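# Play-by-post and the myth of the "living world"

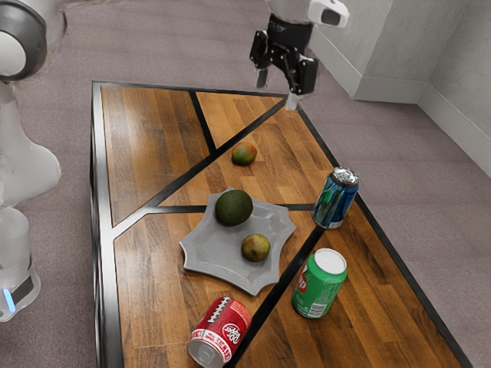

I've been in text roleplay of one sort or another long enough to have been promised a living world by maybe every game I ever joined. Shared setting, dozens of writers, your choices matter, the plot moves whether you post or not. I signed up for the latest one in June, and I would like to put down what happened before I start remembering it more kindly than it deserves.

The game is called Skaltau. It's a forum game set in a port city of the same name, with canal guilds, a dead king, and a lot of fog. The pitch on the front page says the city "remembers." Every thread gets logged, every consequence gets written into the wiki, and the two people running it (Cleiton Bragança does the plots, and somebody who only goes by Tsikata does the rules) post a city bulletin at the end of each game week.

The application alone should have put me off. They want a minimum of 700 words of character history, and I wrote 1003 because I am like that. My character was Paltia, a locksmith who had been kicked out of her guild for opening the wrong door. I was pretty happy with her. I had the door worked out, who was behind it, why she couldn't say so. Tsikata approved her the next day with the comment "Good. Watch your tenses."

Then I got into my first thread and learned what the city remembers, and it's mostly the people who were there first.

I don't think anyone meant it to work that way. But look at the bulletins. I went back and read all of them, which took an evening I could have spent writing. The same handful of characters turn up in every one. Zaveck the harbor judge ruled on this, Zaveck the harbor judge was seen with that. Zaveck is played by Nimal Bhuiyan, who is a really good writer, and I want to be fair about that, because his posts are the best thing on the board. He writes a courtroom scene where a man loses his boat and you feel sick for an hour afterward. Of course people want to thread with him. Of course the plots bend his way.

Meanwhile Paltia picked the lock on the customs house. This was a big deal for me! I'd planned it over three threads with another new player, we had a forged ledger, we had a watchman with a bad knee. We rolled for it under Tsikata's rules and got a 20, which is the highest you can roll. The bulletin that week gave us half a sentence. "Meanwhile, a disturbance was reported at the customs house." Reported by who? We didn't disturb anything. The entire point of the thread was that we got in and out clean.

I asked Cleiton about it in the out-of-character channel and he was nice enough. He said the ledger was "seeded" and would pay off later. I've heard "it will pay off later" in every game I've played since I was a teenager, and I can think of one time it was true, and that was because the person running it was my cousin and I nagged her at dinner.

So here's where I get skeptical about the whole idea. People talk about these games as if a setting with enough writers in it starts running by itself, like a market or an anthill. I don't believe it. What I see is one tired person with a day job reading as many threads as they can get through before the weekend, and picking out the bits that stuck. The long posts stick. The posts by friends stick. If your scene happens in a side alley with one other new player, it exists for the two of you and then it scrolls off the page.

Which was fine, by the way! The customs house was the most fun I've had writing in ages. I laughed out loud at the watchman. My co-writer gave him a whole speech about soup. If the front page had said "come write scenes with strangers, and a few of them might get mentioned," I'd have signed up just as fast and I wouldn't have been refreshing the bulletin like it was a grade.

I'm also not sold on the wiki. Everyone treats it as the proof that the city is real. I looked up my own guild on it and found two pages that disagree on whether the guild still exists. One says it was dissolved after the flood. The other lists its current officers. I pointed this out and was told to "play the contradiction," and look, I've written that kind of thing myself to get out of fixing a mistake, so I know it when I see it. I played it anyway. Paltia now believes she was thrown out of something that had already closed, and she's furious, and it's a better motive than the one in my application. I'll give them that much and no more.

Nimal did finally answer my thread request. We've got a scene going where Paltia is brought in front of Zaveck for something she really didn't do, and so far he's spent one entire post having the judge clean his glasses. It's wonderful. It'll be in the bulletin for sure, and I've been trying to decide if I'll be pleased about that or annoyed. Both, I guess. I caught myself padding my last reply because I knew people would be reading it, all this stuff about the rain on the courthouse steps, and I cut most of it before posting.

One more gripe. The rules say any character who doesn't post for 20 days is marked "gone from the city," and the wiki writes you an exit. My co-writer from the customs house hit the limit last week. The exit says he took a ship north. He never once mentioned ships. He had the bad luck to start a new job, and when he gets back he's going to find out his thief has sea legs. I've asked Tsikata to change it to "staying with his aunt" and I'm still waiting to hear.

I owe Nimal a reply by Sunday. Paltia is going to ask the judge who owned the building before the flood, and I don't think he has an answer ready.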